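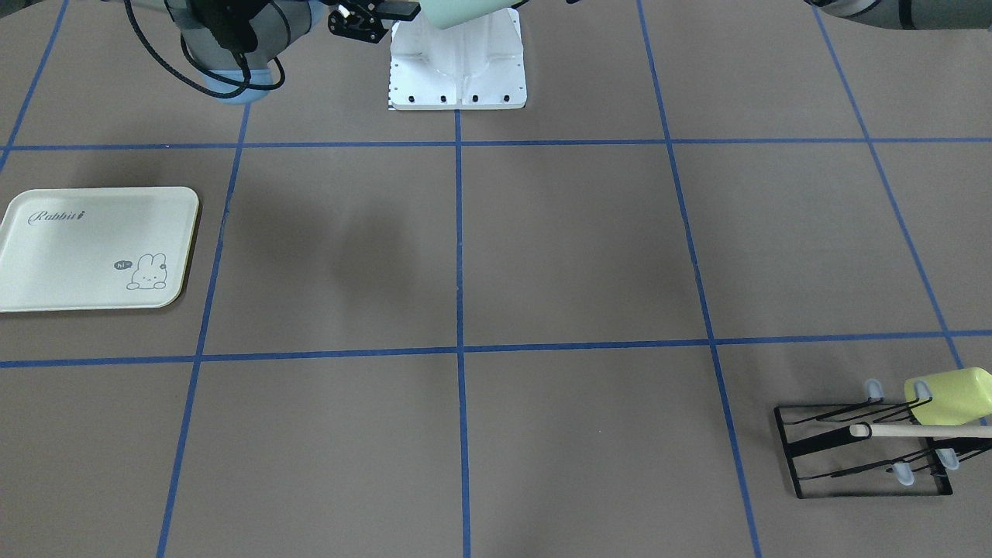 Kenta Matsuda wrote:
Changing the name on a Geltska booking costs more than the seat did, so check before you ring them. I paid 41 for the flight and the desk wanted 53 to fix one letter.

ileana_c wrote:
One letter should be free. Their conditions allow a spelling correction of up to 2 characters if you ask before check-in opens. The fee is for putting a different person on the ticket. Did you tell them it was a typo?

Kenta Matsuda wrote:
I said the name was wrong. I may not have used the word typo.

ileana_c wrote:
Then they probably put it through as a name change. Ask for it to be looked at again.

fouad_y wrote:
Can we get back to the first question? I moved it here from the baggage thread and the opening post got lost on the way. My booking is Tomormont to Vistus with Geltska, then Vistus to Belhaj on a separate ticket. Geltska have moved the first flight from 09.40 to 13.15. The second one leaves at 14.30, so I will miss it. Geltska say I can have a refund on the first leg or take the new time. They won't touch the second leg. The second ticket cost me 200 and it can't be refunded.

marwa.ch wrote:
That is how separate tickets work, I'm afraid. Each one is its own contract. Geltska only have to get you to Vistus. Take the refund and find another way to Vistus that morning.

fouad_y wrote:
The only other flight that morning is 253 one way.

Houda Samir wrote:
I don't agree that he is stuck with it. Geltska sold me the same pair of flights on their own website last April, on one page, with one payment. If Fouad bought both there, it could count as one booking even if he was sent two references. Fouad, did you pay once or twice?

fouad_y wrote:
Once. Two references came in the same email.

marwa.ch wrote:
Paying once doesn't settle it. Plenty of sites take one payment for two contracts. There will be a line somewhere before the payment page saying these are self-connecting flights and that you accept the risk.

Houda Samir wrote:
There wasn't one on mine. I kept the confirmation and it says "your journey to Belhaj" at the top with both flights listed under it. If they describe it as one journey they should treat it as one.

marwa.ch wrote:
That was your booking and it was last year. They have changed the site. I wouldn't want him to turn down the refund on the strength of it.

ileana_c wrote:
He doesn't have to turn anything down yet. Fouad, how long did they give you to choose?

fouad_y wrote:
Until 18.00 tomorrow.

ileana_c wrote:
Write to them tonight then. Don't use the chat, use the form under Schedule Changes so you get a case number. Give both references, say they were bought together, and ask for an earlier departure or a later onward flight at no charge. Don't press accept on the new time while you wait.

Kenta Matsuda wrote:
Does travel insurance cover this?

marwa.ch wrote:
Mine doesn't. It covers a missed connection if the delay happens on the day. A change made weeks ahead is excluded. Others may differ, read the wording.

fouad_y wrote:
Form sent, case number received. The confirmation has both flights under one heading, same as Houda's, but there is also a line in small print about "separate carriers' conditions". I'll post when they answer.

Houda Samir wrote:
Separate conditions isn't the same as separate bookings. Quote the heading if they refuse.

marwa.ch wrote:
And keep an eye on that 253 fare in the meantime.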